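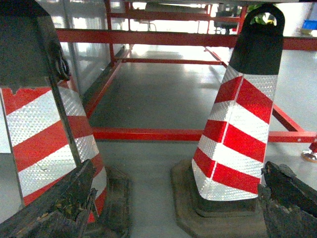 Figure 3. Wrist camera view during the cone task. The near cone is on the left, the second cone on the right, with one gripper finger in each lower corner.

4.2 Picking up and putting away traffic cones

I'll start with the chore I thought would be easy. Every workshop I've ever set foot in owns a few traffic cones, and they wander. Somebody puts them round a spill or a half-stripped machine, the job gets finished, and the cones stay put until a person trips over one. At the Oltmanns shop floor, where we ran all of the trials in this section, moving them back takes a person a few seconds and no thought whatsoever. I wanted to know if our arm could do the same, and I'd pencilled in a couple of afternoons for it. It took most of September.

The task is simple to write down. The arm is asked to fetch a cone, carry it to the storage corner and stand it upright on its base. If there's a second cone, it should go on top of the first so the two nest. We counted a trial as a success only if the cone was standing by itself when the gripper let go, and only if nothing else had been knocked over or shoved about on the way. Umesh Pathak did the judging and he was strict (stricter than I'd have been, I admit).

We ran 50 trials with a single cone and 40 with a pair. The learned policy was the Premer controller from Section 3 with no changes, and the only extra training it got was from demonstrations I'd driven by hand. I'm not a brilliant driver. Some of those demonstrations have a wobble in them at the moment of lifting, and you can see the policy copying it later on, which was a bit embarrassing to watch in front of visitors.

Where to hold a cone

Cones give you more than one place to grab. Look at the two in Figure 3: the near one has a dark looped handle on the side of its collar, up near the top, while the other has an oval hole cut through its cap. A person would probably use whichever was handiest, or just clamp a hand round the top. Our gripper has two thick fingers and no wrist finesse to speak of, so threading a finger through a loop is a big ask. Nearly all my demonstrations squeeze the black upper section from both sides, and that's what the policy learned to do.

It mostly works! The rough rubber grips well, and the taper stops mattering once the fingers are low enough. Trouble starts when the hand closes too high. Then the fingers slide up and off the cap, the cone rocks, and you get a second attempt from a slightly worse position. We let the arm retry as often as it liked within the time limit, and in one trial it had 7 goes at the same cone before it got hold of it. I'd have kicked the thing by then.

Shiny stripes

The bands were a nuisance I hadn't planned for. Reflective sheeting is made to throw light back at you, and the depth sensor on our rig doesn't like that one bit. The white bands were worse than the red ones. On a bright day the depth map of a cone came back as a stack of slanted holes, with believable numbers at the black top and the dark base and rubbish in between. The pale floor didn't help either, as it picks up a long streak of glare whenever there's strong light from the far end of the shop.

We tried two things. First I turned the exposure down, which tidied up the cones and made everything dark much harder to see, including the bases. Then we dropped depth altogether for this task and let the policy work from colour pictures only. The second was better, and all the results I give from here on use it. I do wonder if a cheaper fix exists, such as ignoring depth only where the stripes are, but I haven't tried it and won't claim anything for it.

Working close to the rack

The other difficulty is clutter. In Figure 3 both cones are in front of a low red metal frame with a long bar just above the floor. Lifting straight up is fine there. Swinging away to one side before the base has properly cleared isn't, and the base is the widest bit of the whole cone, well out of the hand's reach and often outside the camera's view by the time the arm gets moving. In 8 of the paired trials the base caught on a bar during the carry. Umesh marked every one of those as a failure, even when the cone came free and arrived perfectly happily in the corner. I argued, and lost. He was right, I think, as a caught base puts a nasty twist through the fingers, and a shop wouldn't put up with it for long.

Having a near cone fill one side of the picture is awkward too. The policy has to decide which of the two to take first, and with one so close it can hardly judge where the top of it is. My own habit when driving was to back off a little and look again. The policy picked up the backing off but was less good at the looking, and now and then it would retreat, pause, and come forward again along the very path it had just left. Adding a short memory of past frames made this rarer. We report that version separately under the name Kilau so that the two don't get mixed up.

Nesting

I've left the stacking for last as it's where I'm least pleased. Getting one cone over another means lining up an opening you can't see with a cap you can barely see, and the held cone blocks most of the camera just when you'd like a good look. People do this by feel. They drop it roughly on, give it a jiggle, and down it goes. We had no touch sensing on the fingers, so the arm lowered the cone and hoped. The Matitz force controller might well help here, and it's next on my list.

So, can a machine tidy up the cones yet? One cone on open floor, yes, and I'd be comfortable leaving the arm to get on with it while I made a cup of tea. Two cones next to a rack, I'd want to stay in the room. It's also slow: a single carry took up to ten times as long as it takes me on foot, and I wasn't hurrying. The next section moves on to folding dust sheets, where being slow matters a good deal less and the failures look quite different.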